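Home | Our Work | Visits | Open Calls | Contact

Call for participants: demonstration day in Etville

Published 2 March 2020 by Anong Rungrueang

Suwannarat is looking for people who will take part in our demonstration day in Etville this September. We need 9 persons to play the role of ward staff, and two hosts who receive the visitors at the door and bring them to the right room. Experience with robots is not asked. We would even be glad if most of you have none.

The day is for nurses, care assistants and teachers of nursing from the whole of Vundovia. They will come in groups and stay with us for the morning or for the afternoon. What they want to know is simple: can a walking robot with two arms be of help beside a hospital bed, and what is it like to work next to it? We could answer with a talk, but last year in Grastberg we gave a talk and the visitors told us, politely, that they had wished for less talking and more doing. So now we ask people to do it in front of them.

What you would do

You work in a pair with the robot for short tasks. The tasks are small ones from a normal shift, for example handing over a bottle, or fetching something from the other side of the bed. One of our operators is always in the room and has the stop button. After each task a visitor may ask you how it felt, and we ask you to say what you think, also when it was slow or you did not like it. Please do not try to make the robot look better.

The hosts have a different day. They check names at the entrance, keep the groups on time, and explain where people can stand. For this work you need clear English and a calm manner, and you should be able to walk stairs often, as the lift in our building is slow and the groups are large.

The pictures were made in our practice room and show the robot as it sees itself when it looks down.

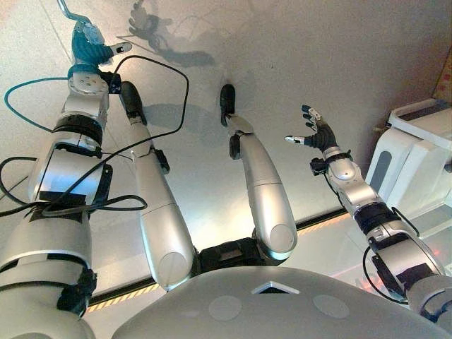
Left hand by the bent metal rod.

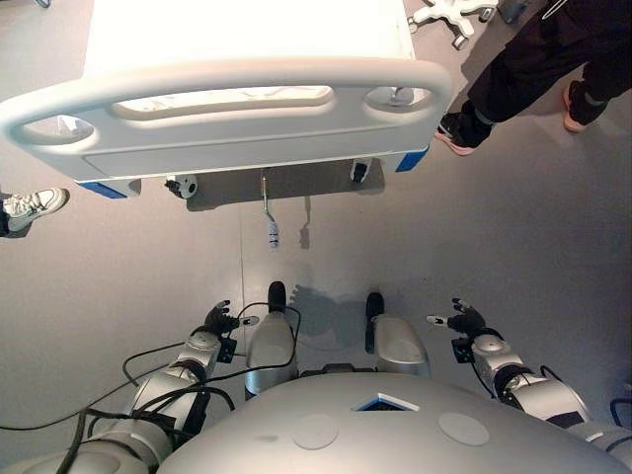 At the foot end of the bed.
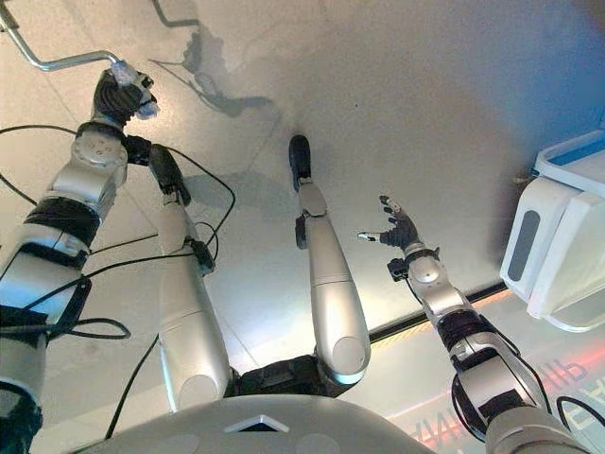
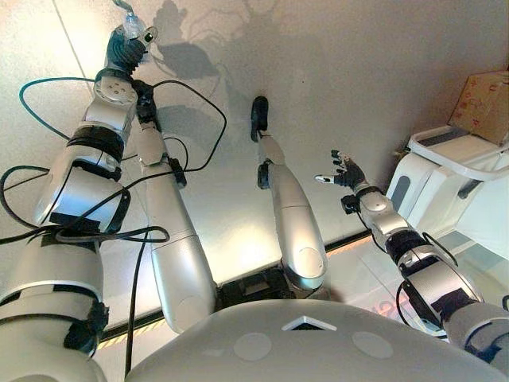
Do I need to learn how to control the robot before the day?

The operator controls it the whole time. You only learn where to stand, how to hand something over and which word to call if you want everything to stop.

Who can apply

You are 18 or older and you can stand for one hour without a pause. You can come to Etville for the practice afternoon as well as for the day itself. It is not possible to come to only one of them. People who work in care, or did so earlier, are very welcome, and so are students and retired persons. If you use a hearing aid or a wheelchair, please write it in your message, so that we can plan the tasks together with you.

What you get

We pay the practice afternoon and the demonstration day by the hour, at the same rate for ward roles and hosts. Your train or bus ticket from any place in Vundovia is paid back when you give us the receipt. There is a warm lunch on the day, and on the practice afternoon there is coffee and something to eat with it. Please wear closed shoes with a flat sole on both days. Long scarves and loose sleeves must stay in the cloakroom.

How to apply

Send a short message through the contact form, with "Etville day" in the subject line. Write some sentences about yourself, which role you prefer, and whether you have ever been near a machine of this kind. A CV is only necessary for the host positions. We answer to everybody within 3 weeks. With those who are chosen we have a telephone talk first, and then you are invited to see the room before you sign anything.

If you would like to come as a visitor and not as a participant, please wait for the separate announcement. The places for visitors open later.

Anong Rungrueang
Visits and demonstrations, Suwannarat

Share this page | 42 shares | 4 comments

Comments

ward_7_nights: I was in Grastberg last year and I agree with the remark about the talk. Will there be night staff among the visitors? Our shifts make the morning group difficult.

Anong Rungrueang: Thank you for coming to Grastberg. The afternoon group is a good choice for you, it starts after lunch.

Pelle: Can two people from the same family apply? My mother was a care assistant for many years and she wants to come, but with me.

Anong Rungrueang: You can both apply. Please send one message each and mention the other person in it.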